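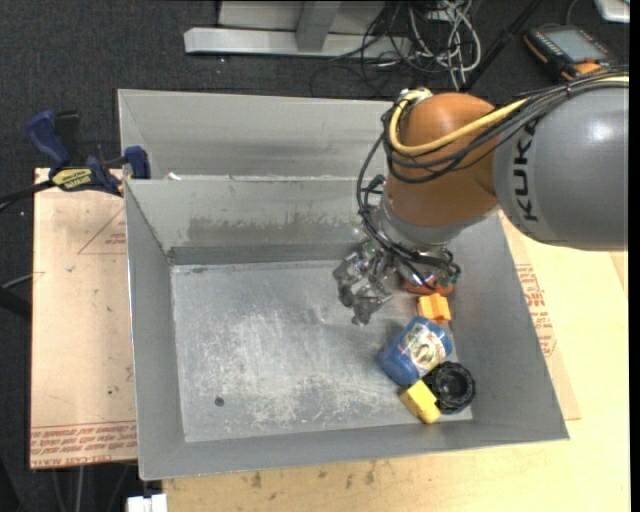

Lina Chidiac wants the supplement policy read out loud before any vote, and wants it in the minutes that she asked in May and got no answer. So noted. Rest of this picked up from there, first few minutes are missing, I was still finding a chair.

Wulstead Barbell and Fitness Club - members' meeting
Start 7:10 pm, upstairs room
Chair: Khalil Bitar
Notes: Jihad Mahasneh
Also there: Hadi Obeidat, Mitiku Lemma, Lina Chidiac, plus members as per the sign-in sheet. Apologies by text from the early morning crew.

1. Last minutes
Passed. One fix - item on showers said "men's", should say both. Fixed in the binder copy, web copy still to do (JM).

2. Supplement policy
Khalil read it out. Short version: club sells no supplements at the desk, coaches don't sell them either, flyers need a yes from the chair before going up. Policy is 4 years old and mentions a fridge we don't have anymore.

Lina's point: the flyers by the water fountain for Dredel pre-workout went up with no yes from anybody. Two of the juniors have been asking her about it. She took one down and another was up by the weekend.
Hadi said he put the first one up, a guy dropped them off, he thought it was fine, sorry. Didn't put up the second.
Mitiku - policy doesn't say anything about under 18s at all and it should. Wants a plain line: coaches don't recommend any powder, pill or drink to a junior, full stop, they send them to the parents and the parents can ask a doctor. General yes in the room.
Question from the floor, does that cover protein shakes. Long discussion. Somebody said milk is a protein shake. Khalil moved it along. Agreed for juniors yes it covers shakes, for adults coaches can talk about food and shakes like normal people but not push a brand.
Question about creatine. Same answer.
Question whether what people bring in their own bag is anybody's business. Adults, no, unless they are selling it. If selling, membership gets looked at. Lina wanted "ended", Khalil wanted "looked at". Show of hands, "looked at" won, Lina asked for her vote against to be written down. Written down.

New wording to be drafted by Mitiku, back to next meeting. Dredel flyers down tonight. Hadi took them down during the break, confirmed.

3. Steroids talk
Came out of item 2. Mitiku offered to get a speaker in from outside, a nurse or a pharmacist, evening talk, open to everybody, no charge. Some grumbling that it makes us look like that kind of gym. Lina said the kids look it all up online anyway and hear it from worse people. Hadi backed her, said in his first gym half the locker room was giving advice and the other half was taking it.
Agreed to do it. Mitiku to find the speaker. Juniors can come with a parent. Hour plus questions, chairs from downstairs. Khalil wants to see the name before it goes on the board.

4. Racks and plates
Quote in from Zarnorier for two squat racks. Hadi has it on his phone, will forward. Delivery included, bolting down is not. Second quote from Geagea not in yet, they said end of the week and that was a while ago. Hadi to chase.
Old rack at the window end - safety pin sticks on the left side. People have been hitting it with a plate to get it loose. Please stop. Tape and a sign on it till it's looked at, nobody squats in it, you can still use it for pull ups.
Plates going missing from the back corner and turning up under the stairs. Put them back. Khalil has said it at three meetings running now.
Member asked for more small plates, the women's group and the juniors both want them same time. Yes in principle, put it on the Zarnorier order if that quote wins, otherwise seperate order.
Chalk: stays allowed on the platforms, block chalk only in the bowl. Loose stuff is all over the rowers. Wipe down after.

5. Novice lifting day
Entries closed at 73. More than the room likes. Split into 2 sessions, morning for juniors and first timers, afternoon everybody else. Jihad does the list and sends it out.
Weigh in 8:30 am, lifting at 10. Afternoon weigh in at noon.
Lina running the warm up area. Needs a helper, Hadi said yes till 1 pm, then somebody else, not sorted.
Lina also brought up weight cutting. Last time there were kids skipping breakfast and sitting in the hall in two hoodies to make a class. For a novice day. Agreed: no moving down a class for juniors after entry, you lift in what you weigh on the day, no penalty. Goes in the email to parents in bold. Mitiku to write that paragraph, he has the nicer way of putting it.
Food table - fruit, sandwiches, water, coffee for the grown ups. No energy drinks on the table. A member asked if he could have his own. Yes, in his own hand.
Scale needs checking before the day. Last time it disagreed with the one in the changing room and there were words.

6. Membership
Khalil: paid up members now 100 on the nose. Waiting list for evenings only, mornings have room. Off-peak card for over 60s going well, they are also the only ones re-racking the dumbells in order.
Fee stays the same till the racks are paid for, then talk again. No vote needed.
Someone asked about day passes for visiting family. Desk has a form for it, ask.

7. Any other
- Music. Same as every meeting. Desk picks before 5 pm, whoever is coaching picks after. No change.
- Fan by the platforms rattles. Jihad to look.
- Lost property box full, gets emptied end of the month, there are some good lifting shoes in there, one pair and one single.
- Stretching class moves to the mats by the door while the studio floor gets done. Lina teaching, bring a towel.
- Hadi asked can we start these meetings earlier, people have work. Khalil will ask about the room.

To do
Mitiku - policy wording, speaker, paragraph for parents
Hadi - forward Zarnorier quote, chase Geagea, sign on rack
Jihad - session list, fan, web copy of the minutes, scale
Lina - warm up area plan, one more helper for the afternoon
Khalil - the room, email to parents once Mitiku's bit is in

Closed 8:50 pm. Next date to go on the board by the desk.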